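4.2 Bin setup and episode rules

All stations followed the same written procedure, which we call the Gilon protocol. It covers the bin, the object set and the conditions under which an episode may be counted. The bin position is checked against the station record at the start of each shift, and the clamps on its sides are inspected at the same time. Wear on the bin surfaces is allowed. A bin is replaced only when it is cracked or no longer sits flat – scratches and rubbed paint are logged but do not stop collection.

Objects are drawn from a shared pool of 394 household items and toys. The pool must include transparent and reflective items, which are the hardest for the depth sensor at the Marikar site. Operators place objects by hand and may not arrange them to make grasping easier. An object that lies against a wall stays there. 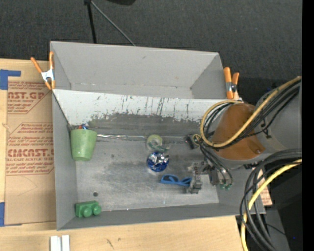
Hoses and cables on the arm are the second area the protocol covers. Each line must have enough slack for the full range of wrist motion, and it must not be able to catch on the rim of the bin. Lines are inspected every 500 episodes. Figure 3 shows a station with the arm over the bin.

An episode is discarded if a person reaches into the workspace while the arm is powered, or if the bin moves during a grasp. A failed grasp is kept and labeled as such. Under these rules the Puvero and Trokari stations contributed 2,456 episodes to the final set. Earlier episodes, recorded before the rules took effect in February, are stored separately and were not used in training.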